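The Bottles

Ludmila Hudec was hired in July to teach a machine how to put things away. The company was called Pastalden, and it had the ground floor of a building with brick walls and big windows. On the first morning Tirta Rahman put the gripper in her hand and told her to work slowly.

"It learns from what you do," he said. "When you make a mistake, it learns the mistake."

She had cleaned hotel rooms for many years, and she did not believe a machine could do her old job. It could not even fold a towel. Sometimes it picked up a towel very nicely and then held it in the air, like a guest who does not know where to sit.

Her task was small bottles. Take one, carry it, set it down, take the next. Tirta wanted 2,000 good examples, and Ludmila could make 60 before lunch if her wrist did not hurt.

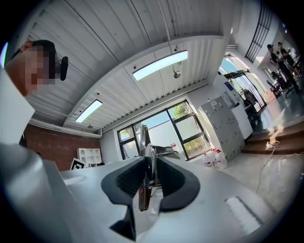
The gripper, with the shelves and the windows behind it.

In the second week Janelle Quiambao asked her to come and watch the arm try alone. It moved to the first bottle and closed its fingers. Then it stopped for a moment, turned the bottle a little to the left, and set it down.

"Why does it turn it?" asked Janelle. "We did not ask for that."

Ludmila felt her face become warm. In the hotel, the label of every bottle had to look at the guest. She had turned them all her life, and she had turned them here too, without thinking.

"I can remove it," Tirta said. "It costs us time."

The arm took another bottle, and turned it, and set it down. The third one it dropped. The bottle rolled under the table, and the fingers closed on nothing and carried the nothing carefully to its place.

"Leave it for today," said Ludmila, and she went down on her knees to get the bottle.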